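Gremley Headphone and Hi-Fi Circle
Minutes of the general meeting, 29 September 2019

In the chair: Florencia Godoy. Minutes: Somtochukwu Ekwueme, again.

1. Minutes of the last meeting
Agreed, once the word "unlistenable" had been changed to "bright" at the request of the member whose amplifier it was.

2. Loan box
The Sonton valve amplifier has come back from its third borrower with a different set of valves from the ones it left with. Florencia has written to all three. Two have replied, each blaming the other. The Prudico closed-back headphones are out until January and there is a queue. Members are reminded that the ear pads are shared and that hair oil is not.

3. Blind listening evening
Nearly 30 people came, our best turnout yet. Cable A was the Tamuno silver lead at £315. Cable B was the £234 copper one. Cable C had been made up by Somtochukwu from what was in the drawer. Cable C won. There followed a discussion of the method, which took longer than the test had. It was agreed to repeat the evening with a better switch box, and Somtochukwu was asked to stop bringing up the result under other items.
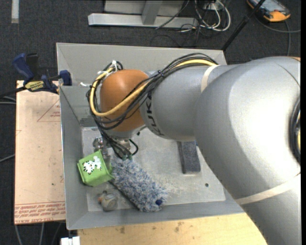

4. Switch box
Two designs were put forward. The first uses relays and would click, which some felt would give the game away. The second uses a rotary switch and a person behind a curtain. The curtain was carried by nine votes to four. Florencia will ask her sister about fabric.

5. Money
The balance stands at £663. A proposal to spend half of it on a mains conditioner was heard politely and left on the table. A proposal to buy a second kettle was passed without debate.

6. Any other business
A member asked whether the Circle had a view on burning in new headphones. The chair said it had at least eleven and moved on.
Spare jack plugs are wanted for the soldering afternoon, straight or angled. Please test them first.

Next meeting: January, usual room. Bring your own adaptor.

Last updated: October
We use cookies to remember your settings. Accept | Find out more
© Gremley Headphone and Hi-Fi Circle | Contact the secretary | Back to top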